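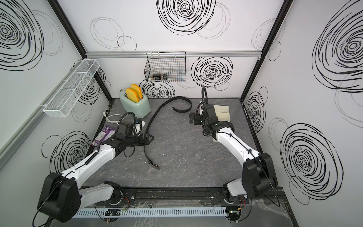 Review: Bromus staff feedback and recognition software

Jan 27, 2024

Bromus is a subscription service that allows managers to run short staff surveys, record one-on-one conversations and acknowledge good work in a shared feed. Our organization adopted it in August for a trial across seven teams, most of them divided between two offices and home. This review sets out the findings of that trial for other employers considering a similar purchase.

Setup

The initial setup was handled by our human resources office and took less time than planned. Staff records were imported from a spreadsheet, and reporting lines were corrected by hand where a person answered to more than one manager. Bromus does not deal well with shared reporting. Each employee must have one primary manager, and a second manager can read survey results only if an administrator grants access team by team.

Surveys

The survey tool is the strongest part of the product. Questions may be chosen from a supplied bank or written locally, and each survey can be answered on a phone in a few minutes. Results are withheld for very small groups, a safeguard our staff asked about before agreeing to take part. Response rates were higher than those for our former annual questionnaire, although they fell during the busiest weeks of the quarter.

Managers should note that written comments are limited to 60 words. Several employees found this too short for a fair account of a workload problem and sent their remarks by email, where they could not be included in the reports.

One-on-one records

The meeting template is plain and useful. Both parties may add items beforehand, and unfinished items carry forward to the next meeting. Private notes are kept separate from shared ones, but the two boxes look very much alike. A clearer label or a change of colour would help.

Recognition feed

Opinion was divided on this feature. Newer employees used it often. Longer-serving staff tended to prefer a direct word from their manager, and a few asked to be left out of public posts. Bromus permits this - the setting is found under personal preferences - but it is switched off by default.

Cost and support

Our plan covers up to 100 employees at $3,280 per year. Support is by email only at this level. Replies were courteous and usually arrived the next business day.

Recommendation

We have renewed for one year, with the recognition feed made optional for each team. Employers with simple reporting lines should find Bromus suitable. Those with shared management arrangements are advised to request a trial account and test the access settings before signing.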